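Home Maps Weather Our World Ask Us Grown-ups

What's That Map Doing on the Bedroom Wall?
By Teresa Sheehan

Have you ever been lying on your bed, supposed to be putting your clothes away, and ended up reading a map? Me too! A wall map is a wonderful thing to get lost in (the good kind of lost), and the big colorful kind has lots of secrets if you know how to look.

Let's start with the colors. Is a pink province full of pink houses? Is the ground orange in the orange one? Nope! On a political map, the colors are there to show you where one place stops and its neighbor begins. The mapmaker picks them so that places touching each other look different, and then your eyes can find the borders right away. A mapmaker can do this with a surprisingly small box of colors. Four is enough for almost any flat map you can dream up, and mathematicians worked on proving that for more than a hundred years!

A physical map is a different animal. It shows mountains, rivers and plains, and there the greens and browns usually tell you how high the land is. 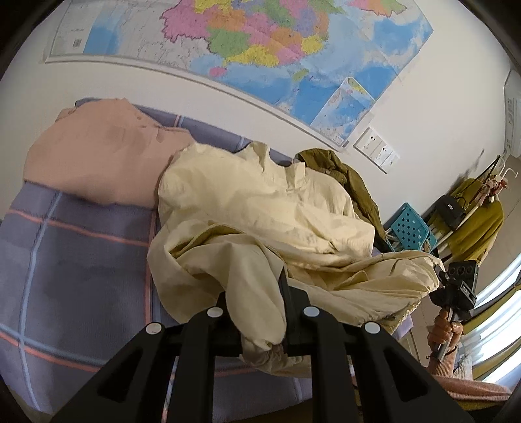
MAP WORDS

Province: a big piece of a country, a bit like a state. Pink, orange, green, yellow, purple and blue provinces fill the map over this bed, with pale blue sea around them.

Inset: a little map tucked inside a big one. Look near the lower right corner for a small box with a white border. It's mostly blue ocean with small patches of land. Mapmakers use insets when something is too far away to fit, or when they want to show it at a different size. Without them, some maps would have to be as wide as your whole house!

Scale: how much the real world has been shrunk. If one inch on your map stands for 300 miles, then two inches stand for 600. Grab a ruler and try it.

NOW MAKE YOUR OWN

You can map your bedroom, and it's even more fun than it sounds. Stand on a chair (ask first!) and look down. Pretend you're a bird on the ceiling. From up there a bed is just a big rectangle, and a stool is a little circle or square. A clothes rack turns into a long skinny line.

Draw the walls first, then the biggest thing in the room, then everything else. Now split it up into provinces! The bed could be Blanket Land. A heap of sweaters and jackets makes a fine mountain range, so go ahead and name the peaks. My own room has a country called Gendlow, and its capital is a sock drawer.

Color each province so no two neighbors match. How few colors can you use? If you get stuck, trade a couple and try again.

Last of all, add an inset. What's far away but still belongs to you? I put in the hook by the front door where my coat lives, way off across the Hallway Sea.

More to explore
Why Is the Sea Blue on Maps?
How a Compass Finds North
Islands: Big, Small and Tiny
What Is a Peninsula?
Draw a Treasure Map in April Rain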